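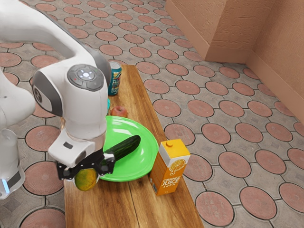 Lovar Fruit Ripening Cabinet, 40-Tray Model

Home > Ripening and Storage > Cabinets > Lovar 40

The Lovar 40 is a closed cabinet for ripening mangoes, bananas, avocados and papayas in small quantity. It is made for fruit shops, juice bars and hotel kitchens which buy their fruit hard and want to sell or serve it at the right day. The cabinet holds 40 trays and stands on four wheels, two of them with brake.

How it works

The temperature and the humidity are set on the front panel. A slow fan moves the air between the trays, so the fruit on the top shelf and the fruit on the bottom shelf ripen at the same speed. The air vent opens by itself at the interval that you choose. This is important for mangoes, which can get a gray and dull taste when the air in the cabinet is too old.

The Lovar 40 has six stored programs. Two are for mango: one for fruit that was picked green and one for fruit that already shows some color at the shoulder. You can change each program and save it under your own name, up to 12 letters.

Loading the trays

Put the mangoes in one layer, with the stem end down. Do not wash them before. Fruit with a cut or a soft place should stay out of the cabinet, as it will ripen first and spoil its neighbors. Please leave the lowest tray empty when the cabinet is used in a warm kitchen.

Specifications

Trays: 40, removable
Power: 1,000 W maximum
Door: double glass, opens left or right (please tell us when you order)
Drain: hose at the back, 1.5 m
Item number: 1574

What is in the delivery

Cabinet, trays, drain hose, two door keys, printed manual in English and Spanish. The Mollen humidity filter is included and should be changed after 3,000 hours of operation. The panel shows a small drop sign when it is time. New filters are sold in packs of two.

From our customers

"We had many complaints for hard mangoes in the spring. Now I load in the evening and I know which tray I will sell first. The door seal was a little stiff in the first weeks."
Pak-hei Su, Pascual Fruit Market

Delivery and warranty

Cabinets are sent from the Zenham warehouse on a pallet, to the ground floor. If you have stairs, write it in the order notes. The warranty is two years for the cabinet and one year for the fan. Trays and door seals are not covered.

Related items: Mollen humidity filter, Lovar spare tray, Lovar door seal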